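Warum kann man durch Glas hindurchsehen?

Kinderseite des Glasmuseums Norkar
Stand: 25.3.25

Durch ein Fenster siehst du die Straße, durch eine Mauer nicht. Beide sind hart, beide halten Wind und Regen ab. Trotzdem kommt das Licht durch das eine hindurch und durch das andere nicht. In diesem Text geht es darum, was mit dem Licht passiert, wenn es auf einen Stoff trifft.

Sehen heißt: Licht kommt im Auge an

Damit du etwas sehen kannst, muss Licht von dort in dein Auge gelangen. Manche Dinge leuchten selbst, zum Beispiel die Sonne, eine Kerze oder eine Lampe. Die meisten Dinge leuchten nicht. Ein Apfel, ein Stuhl oder deine Hand werfen nur Licht zurück, das von woanders auf sie gefallen ist. Deshalb sieht man in einem ganz dunklen Raum auch den rötesten Apfel nicht.

Trifft Licht auf einen Gegenstand, gibt es mehrere Möglichkeiten. Es kann zurückgeworfen werden. Dann spricht man von Reflexion. Es kann verschluckt werden, das nennt man Absorption. Dabei wird der Gegenstand ein wenig wärmer. Ein dunkles T-Shirt in der Sonne ist dafür ein gutes Beispiel. Und das Licht kann durch den Gegenstand hindurchgehen. Meistens passiert alles zugleich, nur verschieden stark.

Was im Glas anders ist

Alle Stoffe bestehen aus winzigen Teilchen, den Atomen. In den Atomen gibt es noch kleinere Teilchen, die Elektronen. Sie können Licht aufnehmen, aber nicht jedes. Es muss genau die passende Menge Energie mitbringen. Beim Glas passt die Energie des sichtbaren Lichts nicht. Die Elektronen können damit nichts anfangen, und das Licht läuft weiter bis zur anderen Seite.

Bei einem Teil des ultravioletten Lichts ist es umgekehrt. Dieses Licht, das wir nicht sehen können, hat mehr Energie. Normales Fensterglas verschluckt einen großen Teil davon. Hinter einer Scheibe bekommt man darum viel langsamer einen Sonnenbrand als draußen. Ganz sicher ist man dort aber nicht, denn ein Teil kommt trotzdem durch.

Auch vom sichtbaren Licht geht immer etwas verloren. Jede glatte Oberfläche wirft ein bisschen davon zurück. Ein Fenster mit zwei Scheiben hat gleich vier solche Flächen. Bei einem gewöhnlichen Doppelfenster kommen fast 80 Prozent des sichtbaren Lichts im Zimmer an. Der Rest wird zum größten Teil gespiegelt. Abends, wenn es draußen dunkel ist und drinnen die Lampe brennt, erkennst du dein eigenes Spiegelbild in der Scheibe. Tagsüber ist es auch da, nur ist das Licht von draußen dann viel heller.

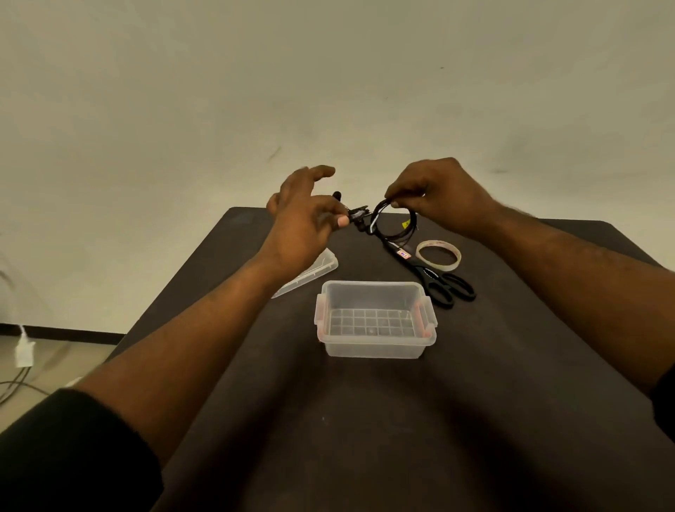
Nicht nur Glas lässt Licht durch. Wasser tut es, Luft auch, ebenso manche Edelsteine und viele Kunststoffe. Bei Kunststoffen liegen sehr lange, kettenförmige Moleküle nebeneinander. Sind sie ungeordnet wie gekochte Nudeln in einer Schüssel, kann das Licht oft gut hindurch. Die Aufbewahrungsbox auf dem dunkelbraunen Tisch ist aus so einem lichtdurchlässigen Kunststoff: Durch die Wände hindurch erkennt man das Gittermuster im Boden. In anderen Kunststoffen liegen die Ketten an manchen Stellen sauber geordnet und an anderen durcheinander. An den Übergängen wird das Licht abgelenkt, und das Material sieht milchig aus.

Durchsichtig oder durchscheinend?

Im Alltag sagt man zu vielen Dingen einfach „durchsichtig“. Es lohnt sich aber, genauer zu unterscheiden.

Durchsichtig ist ein Stoff, wenn man Dinge dahinter scharf erkennt. Das Licht läuft geordnet hindurch, und das Bild bleibt erhalten. Das Fachwort dafür heißt transparent.

Durchscheinend ist ein Stoff, wenn zwar Licht hindurchkommt, man dahinter aber nur Umrisse oder Helligkeit erkennt. Das Fachwort heißt transluzent. Butterbrotpapier gehört dazu und auch das raue Glas in mancher Badezimmertür. Das Licht wird in viele Richtungen gelenkt. Man sagt, es wird gestreut.

Undurchsichtig ist ein Stoff, wenn man gar nichts mehr dahinter sieht. Holz, Metall und Stein sind in der Dicke, in der wir sie kennen, undurchsichtig. Das Fachwort heißt opak.

Die Grenzen sind nicht ganz fest, denn auch die Dicke spielt eine Rolle. Ein einzelnes Blatt Papier vor einer Lampe schimmert hell. Bei einem dicken Stapel ist davon nichts mehr zu merken. Sogar Gold lässt etwas Licht durch, wenn man es zu einer hauchdünnen Schicht schlägt. Es schimmert dann grünlich.

Warum ist Schnee weiß, wenn Eis klar ist?

Ein glatter Eiswürfel ohne Luftblasen ist durchsichtig. Schnee besteht ebenfalls aus Eis, ist aber weiß. Zwischen den vielen kleinen Kristallen steckt Luft. Immer wenn das Licht von der Luft ins Eis geht oder wieder heraus, ändert es ein wenig die Richtung, und ein Teil wird gespiegelt. Nach vielen solchen Wechseln kommt es bunt gemischt aus allen Richtungen zurück. Alle Farben des Lichts zusammen sehen für uns weiß aus. Wenn im Februar Schnee auf der Wiese liegt und nachmittags taut, kannst du das beobachten: Nasser Schnee wirkt grauer und glasiger, weil Wasser die Lücken füllt.

Aus demselben Grund sind zerstoßenes Glas, Zucker und Salz weiß. Ein einzelnes Salzkorn unter der Lupe ist fast klar.

Ein Blick in die Geschichte

In Norkar wird schon lange Glas gemacht. Die älteste Rechnung der Glashütte stammt aus dem Jahr 1379. Verkauft wurden damals kleine, runde Scheiben, die man mit Blei zu einem Fenster zusammensetzte. Sie waren grünlich und voller Blasen. Das Grün kam vom Eisen im Sand aus der Grube bei Fallik. Wer ein solches Fenster hatte, bekam Licht in die Stube, sah draußen aber nur verschwommene Flecken. Viele Häuser hatten gar kein Glas. Dort spannte man geöltes Leinen oder dünne Tierhaut in die Öffnung.

Versuch: Milch im Wasserglas

Du brauchst ein hohes Trinkglas, Wasser, etwas Milch, eine Pipette oder einen Trinkhalm und eine Taschenlampe.

Fülle das Glas mit Wasser. Stell es vor eine Buchseite und lies den Text hindurch. Gib dann einen Tropfen Milch dazu, rühre um und schau wieder. Mach so weiter, bis du 20 Tropfen im Glas hast. Leuchte zwischendurch im abgedunkelten Zimmer mit der Taschenlampe von der Seite hinein.

Die Schrift wird nach und nach blasser und verschwindet. In der Milch schwimmen winzige Fetttröpfchen, die das Licht streuen. Von der Seite sieht das Wasser leicht bläulich aus. Schaust du durch das Glas zur Lampe, wirkt das Licht eher gelblich.

Wörter zum Nachschlagen

Absorption: Licht wird von einem Stoff verschluckt.
Reflexion: Licht wird zurückgeworfen.
Streuung: Licht wird in viele Richtungen abgelenkt.
Transparent: durchsichtig.
Transluzent: durchscheinend.
Opak: undurchsichtig.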